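Ludivine Royer talks with her hands, and when she gets going about stems you had better move your coffee out of the way. She has run the arranging floor at Trarneo for longer than she cares to say, and in that time she has seen the company go from a few shelves of silk roses to a catalog of 759 different artificial flowers, nearly all of them put together into bouquets by people standing at tables. Since December some of that work has gone to robot arms, and I wanted to hear from her how the people at the tables were taking it.

"Everybody expects me to say they were scared," she told me, pouring us both a second cup. "A few were, sure, and I was one of them for a week or so! But mostly they were curious, and then they were annoyed, and then they started giving it advice."

The advice, she said, was mostly about leaves. A person picks up a hydrangea and gives it a little turn without thinking, so the leaves fall the right way, and you can work next to that person for years and never notice it. An arm has to be taught. So the arrangers were asked to sit down with the technicians and explain what their own hands were doing, and some of them found that terribly hard, and one or two found they loved it.

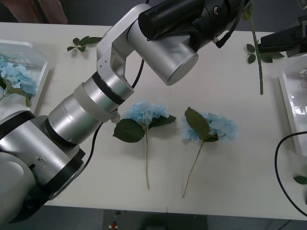

Hydrangeas and green stems at the arms' table at Trarneo.

I asked whether anyone had lost a job over it. She put the cup down before she answered. No, she said, not so far, and she had pushed hard to get that in writing -- the agreement runs for 2 years, and after that they will all have to sit down again. What has changed is who does what. The arms get the plain, repeated picking, the kind that used to leave people with sore wrists by the middle of the afternoon. The arrangers do the finishing, the odd orders, the wedding pieces, and a good deal more checking than they used to.

"And the checking is tiring in its own way, I want you to write that down," she said. "Your wrists feel fine but your head is full. When I made a bouquet I was somewhere else half the time, I was thinking about dinner, or my sister, or nothing at all. Now you have to keep looking. We asked for shorter turns at it, and we got them, but we had to ask twice."

On a good shift the floor sends out over 400 bouquets, and Ludivine is careful to say that the arms are not the reason for that number. The tables were moved closer to the packing side at the same time, and she thinks that helped just as much (it had been her idea, she added, and she had been asking for it under three different managers). She does give the arms credit for patience. They will go back to the same awkward stem again and again, and they don't sigh about it the way she does.

The newcomers have names, too. One arm is called Gilbert, for reasons that got lost somewhere in the break room, and people now say good morning to it. She finds this silly and does it herself.

The harder part for her has been the training of new people. A beginner used to spend the first months on simple picking, which was dull, but you learned the flowers that way, how stiff a stalk is and how far a petal can bend before it keeps the crease. With the arms doing more of that, she worries about where the learning will happen. Her own answer, for now, is to keep one table by hand and have every new person make 100 bouquets there before they do any checking at all.

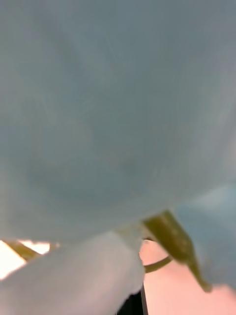

Sylvain Huet is less sure about that table. He told me later, over the phone, that he understands why Ludivine wants it and that he would never fight her on it, but he thinks beginners could learn just as much by working beside the arms and fixing what they get wrong. "You learn a flower pretty fast when you have to explain to somebody why it looks bad," he said. He also thinks the checking should pay better than it does, and on that point the two of them agree completely.

When I passed this along to Ludivine she laughed and said he was welcome to come and try teaching it his way for a month. She has already picked out the beginner.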